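Ladby Opens Folding Room and Bedding Library to Every Household in Town

LADBY, 20 Nov 2022 – The Ladby Linen Exchange has opened its new Folding Room, a free drop-in space where people can learn to fold, store and care for the clothes and bedding they already own, and borrow extra blankets and pillows when family comes to stay.

The room is on the second floor of the old Okoro drapery building. It has long tables along the windows, a full-size bed for practicing on, and shelves on the back wall holding 1,121 pieces of bedding given by local households since June. Anyone living in the area can borrow up to three items at a time, for as long as two weeks, with no membership fee.

"We opened the doors and people walked straight over to the shelves and started touching everything," said Funmilayo Odukoya, who manages the exchange. "They wanted to know how you wash a plush blanket so it stays soft, and how you get a big one back into a cupboard. Those are exactly the things we want to talk about, so it was a lovely first day!"

The Folding Room grew out of a survey the exchange sent out in the spring. Of the households that replied, 102 said they kept bedding on a chair or the floor for lack of a good place to put it, and many asked for hands-on help. The most common request was for help with bulky items: thick blankets, quilts, winter throws and the long garments that slide off a hanger.

Sessions are short and relaxed. A typical one starts at the bed, where people spread out a piece of clothing or a cloth on top of the blanket and smooth it from the middle toward the sides. They fold it lengthwise first, then bring the top down, and finish with a soft roll or a flat square depending on where it will be stored. Knits and anything with a fuzzy surface are folded loosely. Blankets come last, usually with two people, one at each end.

"A bed is the best folding table most of us will ever have," said Suleiman Ekpo, who leads the sessions with Ifeoma Adebisi. "It's wide, it's soft, and it's already in the house. I used to fold standing up in the hallway and I can't believe I did that for so many years."

Adebisi, a retired seamstress, is especially keen on the color side of things. She has arranged the library shelves by main color, with patterned blankets at eye level. "People fall in love with a pattern, and then they take care of it," she said. "We have stripes, dots, big florals, little florals. I would love for somebody to borrow a bright one for a guest room and go home with new ideas about the whole bed."

The shelving was supplied by Dorix, a local joinery shop, and the laundry corner was fitted out by Brenisex. Every returned item is washed, dried flat where the label calls for it, checked for loose seams and put back on the shelf. Small repairs are done in the room, and visitors are welcome to sit in and watch, or bring a torn hem of their own.

The exchange is also taking donations. Clean blankets, sheets, pillowcases and bedspreads in any size are welcome. Electric blankets and pillows without a care label can't be accepted. Items should be brought in a closed bag with a note of the size, if known.

A children's hour will be added over the winter, with pillowcase folding, sock matching and a turn at making the big bed. Nnamdi Shehu, who is planning the hour, said he has been testing it on his own two kids. "They think getting a pillow into its case is the funniest thing in the world," he said. "We're going to have a very good time."

The Folding Room is open in the mornings and early evenings. No booking is needed for drop-in visits. Groups of six or more should call ahead so that a second table can be set up.

Media contact: Somtochukwu Obi, Ladby Linen Exchange press desk

Recent releases
Linen Exchange moves into Okoro building
Brenisex fits out new laundry corner
Call for donated blankets, all sizes
Mending evenings return to Ladby
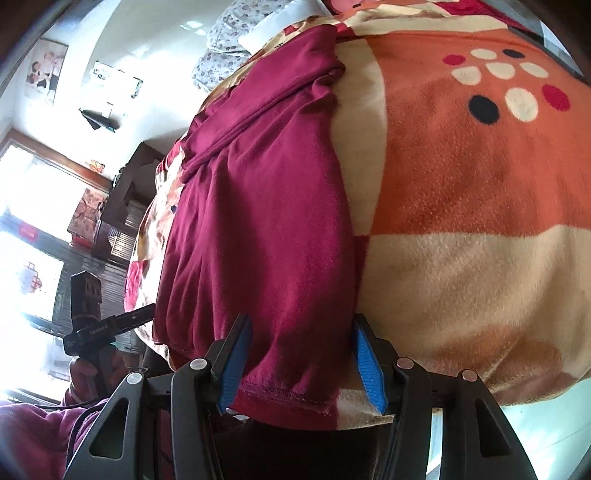
Do I need to wash a borrowed blanket before bringing it back?

Please leave the washing to the exchange. Give the blanket a good shake, fold it loosely and bring it in dry. If something has been spilled on it, mention that at the desk so the spot can be treated first.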